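Workshop notebook
4 January 2023
Entry by Přemysl Koubek

First entry after the holidays. I started with the towers from the Nikdale office, because Rusnák asked again when they can have them back. The agreement is that we open each one, clean it, look at the power supply and the memory, and write down what is worth keeping. The machines with weak parts will go to Tridura for recycling in June, together with the old monitors.

The first tower had trouble before we got it. The note taped to the delivery sheet says "turns off by itself, sometimes after 30 minutes, sometimes in the morning only." This can be many things. My first suspicion is the power supply, the second is old paste under the cooler. I removed the side cover and took out the cooler with its fan, and I put both in the tray on the shelf. The paste was dry like chalk and I cleaned it away with alcohol and a paper towel. I did not remove the processor from the socket and I ask that nobody does it before I am back, the pins on this type are easy to bend.

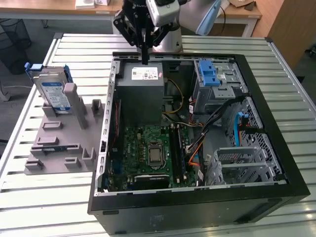
Workshop notebook, vol. 2, p. 30

The tower stays on its side on the aluminum table. It is more comfortable to work this way, the board is flat and a screw which falls does not go under the power supply so easily. Please remember that the slats of the table have gaps. I lost one screw there before the holidays and I found it only with the magnet.

Cables: I left the blue SATA cable hanging near the drive cage. Do not pull it out, I want to try the same cable with our test disk first. The yellow and black wires from the power supply make a big loop toward the board, and when the cover is on I think they can come too close to the fan. When we close the case, this bundle should be tied to the side. I have the small ties in the drawer with the Bavilum tape.

Memory: the modules are still in the slots. I will test them one by one, beginning with the slot which is nearest to the processor. If the machine shows an error with only one module, change the slot before you blame the module. I made this mistake in the last batch and put a good module in the box for waste.

Power supply: to be measured under load for 30 minutes, not only at the start. I will write the voltages on the next page. If it is bad, we have a used one from the second tower, but I must check first that the cables are long enough.

Price question from Rusnák: a new power supply of the type he wants costs 3,599 crowns and this is too much for a computer of this age. A used one is nearly 1,000. I wrote him this and wait for the answer.

To do next: new paste, cooler back, dust out of the front mesh, then the load test. The small brush is missing again, who has it, please return it to the drawer.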